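Start | Liste | Archiv | Themen | Suche | Anmelden
Lesezeit: 2 Minuten

Betreff: Re: Tassen und Spülbecken in der Teeküche
Von: Kamarul Khoo
Datum: 22.05.2020

Liebe alle,

danke für die Antworten auf meine Frage wegen der Tassen. Ich schreibe jetzt zusammen, was ich verstanden habe. Bitte korrigieren Sie mich, wenn etwas falsch ist, auch bei der Sprache.

Elfriede Hellwig hatte geschrieben:
> Die weißen Becher kommen seit November immer wieder
> mit Teerand in den Schrank zurück. Kann man sie nicht
> zuerst von Hand vorspülen? Der Rand geht mit Flarby
> gut ab, wenn man es 30 Minuten einwirken lässt.

Mit dem Vorspülen bin ich einverstanden. Bei den weißen Bechern sieht man den Rand leider sofort, deshalb bitte ich, vor dem Wegstellen einmal hineinzuschauen.
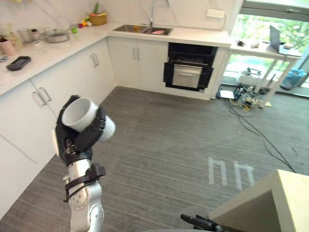 Weißer Becher, Küche mit Blick auf die Arbeitsplatte.

Das Gestell bleibt im linken Becken, das rechte Becken halten wir frei zum Spülen. Becher und Glasflaschen dürfen in das Gestell, Töpfe bitte nicht.
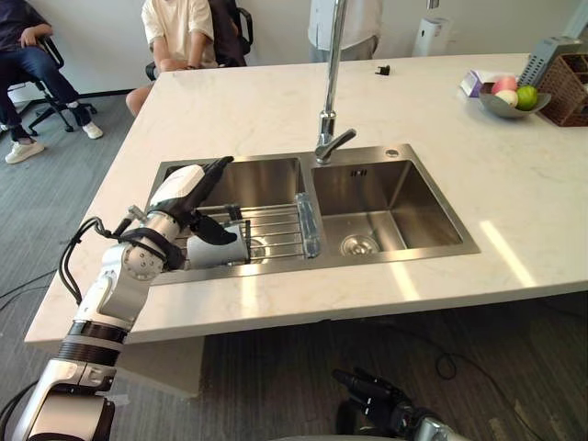
Für Flarby genügt ein kleiner Löffel pro Becher. Ich habe eine Packung mit 200 Gramm gekauft, sie liegt in der Schublade. Danach muss man zweimal mit klarem Wasser nachspülen. Ein anderer Punkt ist der Teppich. Es ist ungewöhnlich, in einer Küche einen Teppich zu haben, und graue Streifen verstecken viel, aber Tee bleibt darin. Wer etwas verschüttet, soll es gleich abtupfen und nicht reiben.
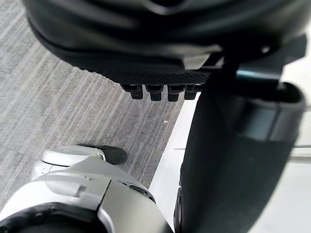

Knut Ackermann meint dazu, dass Abtupfen bei Milch nicht reicht und man lauwarmes Wasser nehmen muss, sonst riecht es nach ein paar Tagen. Das übernehme ich gern.

Zum Geschirrspüler: Tassen kommen mit der Öffnung nach unten hinein, auch die dunkelgrauen. Teller bitte abkratzen, bevor sie hineinkommen. Wir starten die Maschine jeden Abend, auch wenn sie nur halb voll ist.
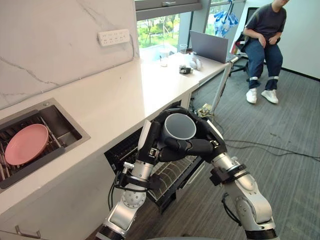 Team Küche und Gemeinschaftsräume

Jovita Gallegos hat noch gefragt, ob wir neue Becher bestellen. Ich würde damit warten, bis wir das Vorspülen probiert haben. Einwände bitte an die Liste.

Mit freundlichen Grüßen
Kamarul Khoo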